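From: Emmett Lindgren
To: culetley-kitchen list
Date: 6/20/21
Subject: Re: [culetley-kitchen] the candy situation

Eyerusalem Workneh wrote:

> Hi everyone. I was in the break room this morning and the good
> candy is gone again. I put out a full bag, 60 pieces, and what
> remains is the sort of thing you get at the bank. Can we agree on
> a system? Also, whose tablecloth is that, and does it go home
> with someone or does it live here now?
>
> Eyerusalem

The tablecloth is mine, or was my aunt's, and it lives here now. It is the plaid one with the green and the lavender and the pale yellow. She used it for card games. I brought it in to cover the place where Demetrius set down the soup pot in February. Please don't put it through the dryer. If you spill something, cold water and a bit of dish soap, then hang it over the railing by the loading door.

As for the candy, I have moved what there was into the orange plastic tray, on the right side of the table, where at least it can be watched. I did this because the old bowl was deep and people were digging. You would hear it from the hallway. With a tray you can see the whole selection from the door and make your peace with it before you sit down.
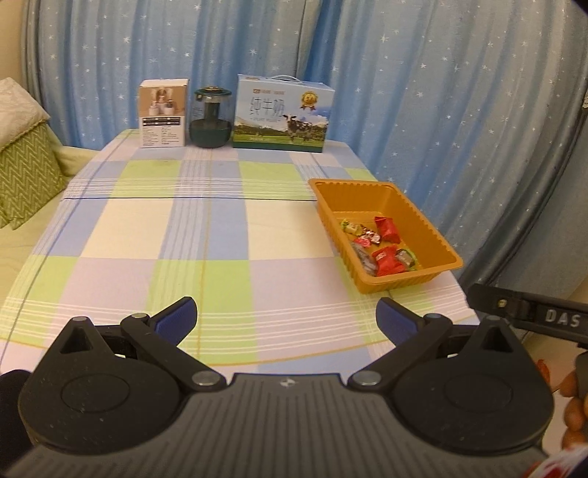

My proposal is two pieces per person per day, and whoever takes the last of a color brings a replacement bag. Rostyslav has already objected that color is no way to sort candy and that we should go by filling. Rostyslav is welcome to unwrap them all and report back, at his own expense.

Other business from the same table:

The green glass jar at the back, with the metallic lid, stays where it is. Twice now I have found it on top of the fridge, and I am not tall.

The little white box next to it, with the cups on the front, is also not to be "tidied." Danai asked for it to be left out until she is back from Benavides on the 9th. If you need the space, you have more things than you should have brought to lunch.

I still owe the kitty $10 from the Gilteck lunch and will put it in the envelope tomorrow. Demetrius, you owe it too, and you also owe me an opinion on whether that soup mark can be sanded out.

Eyerusalem, if you want to buy the next bag, I'll split it with you. Not the butterscotch ones.

Emmett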